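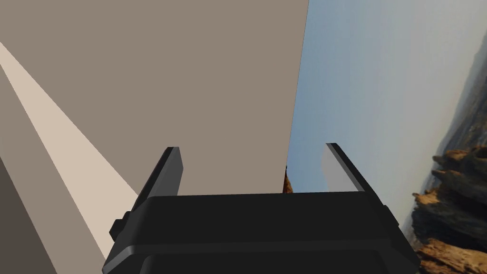

Wrist camera view is rotated in our sim, do I fix the camera or the training data?

Posted in Student Projects > Simulation and Control

Pylyp Lytvynenko

I'm on a four-person student team at Vuscombe. For our semester project we are teaching a simulated arm to pick up a small block and put it in a tray. We use a simulator called Talter, which our course supplies, and the arm has a two-finger parallel gripper. The camera is mounted on the wrist and looks out past the fingers.

We recorded 257 demonstrations by driving the arm with a game controller. When I went through the wrist views I noticed that the horizon in the background is close to vertical in some of them. The fingers are always in the same place at the bottom of the view, so the camera is not slipping on its mount. It is only the outside world that turns.

After training, the arm succeeds in 41 percent of our test runs. Most of the failures are at the approach. The gripper goes to the right area and then closes with the block between one finger and nothing.

My questions are these. Is the tilt itself a problem? Should I rotate every image so the horizon is level before training? And does the background matter? We left the default outdoor one on, with mountains and rocks, because it came with the project template. One teammate wants to replace it with plain gray.

We have to show this in November and recording everything again would take most of a week, so I would like to know before we start.

Noura Obeidat

Don't level the images. A wrist camera turns with the wrist, so the horizon should turn too. If you rotate each image to make the horizon flat, the fingers will end up at a different angle every time, and you lose the one thing in the view that stays fixed. The policy needs to know where the block is compared to the fingers. It does not need to know which way is up in the picture. If it needs the wrist angle, feed in the joint positions as numbers.

What I would check first is whether the tilt is the same kind of tilt in training and testing. When you drive with a game controller it is easy to leave the wrist rolled after one attempt and start the next one from there. Then half your demonstrations begin with a rolled wrist and the test runs begin from the home position. Our club had this two years ago with a stacking task. We plotted the last wrist joint at the first step of every recording and the values were all over the place.

So, in order:

1. Plot the starting wrist angle for all 257 recordings.
2. Plot the same for your test runs.
3. If they don't match, change the test starts to cover the same spread as the recordings. That costs you nothing and tells you if this is the cause.
4. Only record more if there is a gap you can't cover that way.

On the background, I would keep it for now and change one thing at a time. Later you can swap between several backgrounds during training. If you only ever train on one, the policy may use the line of the mountains as a hint about the wrist angle, and it will fall apart when you change it. Plain gray avoids that but it also won't help you if you ever move to a real arm.

One more thing about closing on one side. Check the delay between the image and the action in your log files. In the version of Talter I used, the image was saved 2 steps after the command it was paired with. Near the block that is enough to miss. The fix for us was to shift the action column before training — no new recording needed.

nseir_lab_b

just use a fixed camera. wrist cams are a pain and we dropped ours. we had 349 demos with an overhead camera on the Dukenura arm model and it worked ok. also turn the shadows off, it renders faster

Pylyp Lytvynenko

Thanks both. I plotted the wrist angles last night. The recordings start anywhere from level to almost a quarter turn, and every test run starts level, so Noura was right about that part. I have not looked at the delay yet. The log has a time stamp for the command and another for the image, so it should be possible to compare them.

We can't switch to only an overhead camera because the assignment says the wrist view has to be used, but we may add one as a second input if there is time.

Noura Obeidat

If you add a second camera, save both from the same step. Compare the time stamps on a short recording before you do the full set.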